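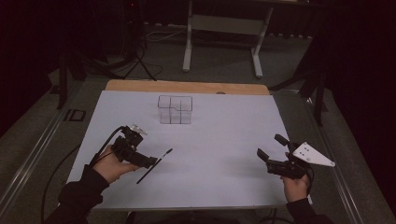 ¿Hace falta un laboratorio para montar en serio unas pinzas robóticas de mano?
Basta con un taller compartido, una mesa firme y bastante paciencia con los cables. Lo comprobé en octubre, en la jornada de puertas abiertas de Lorlow, y volví a casa con ganas de vaciar el trastero.

Llegué poco antes de las cinco de la tarde. Lorlow ocupa la planta baja de una antigua imprenta, al final de la calle Seixas, y por fuera parece un almacén cualquiera. Dentro hay sitio para cortar, soldar, imprimir piezas y, al fondo, tras unas cortinas oscuras, el rincón que yo iba a ver: el proyecto Flistano, un par de pinzas que se llevan una en cada mano y con las que se practican tareas de mesa. Lo lleva Bianca Nistor, que por las mañanas repara máquinas de coser y por las tardes se mete aquí hasta que cierran.

Me encantó que nos dejara probarlo todo. La mesa va dentro de una estructura metálica gris y tiene encima un papel grande muy claro. La tarea del día parecía una tontería: agarrar un palito fino y acercarlo a una caja transparente con compartimentos. ¡Qué difícil! Con la mano uno ni lo piensa, pero con dos dedos negros y rígidos el palito se te gira, se te escapa, y acabas moviendo el codo entero para corregir un ángulo mínimo. Al tercer intento empecé a cogerle el gusto y tuvieron que pedirme que dejara pasar al siguiente.

Bianca nos contó que lleva 323 horas apuntadas en el cuaderno del montaje, y que buena parte se le fue en los soportes de los servos. La primera versión, la que llaman Weserel, pesaba demasiado y cansaba la muñeca enseguida. En la actual cambió la forma de los soportes y gastó 69 euros en material para los dos mangos. El acolchado de los dedos es lo que más sufre: tiene los bordes deshilachados y pelusa por todas partes, y aun así ella lo prefiere a la goma lisa que usaba antes.

También hablamos de los cables, claro. Quien haya montado algo parecido sabe que siempre tiran justo hacia donde no quieres. Ella recomienda ponerse los mangos y mover los brazos un buen rato antes de fijar nada, y darles más largo del que parece necesario.

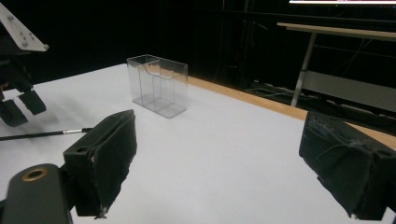 Si queréis ir

La próxima tarde abierta empieza a las 8 y el grupo es pequeño, así que conviene escribir antes al taller. Llevad manga ajustada (la mía, ancha, se enganchaba con el mango cada dos por tres) y preguntad por el cuaderno de Bianca, que está lleno de dibujos de piezas descartadas y lo enseña encantada. Yo pienso repetir, y esta vez con mis propios soportes a medio imprimir en la mochila.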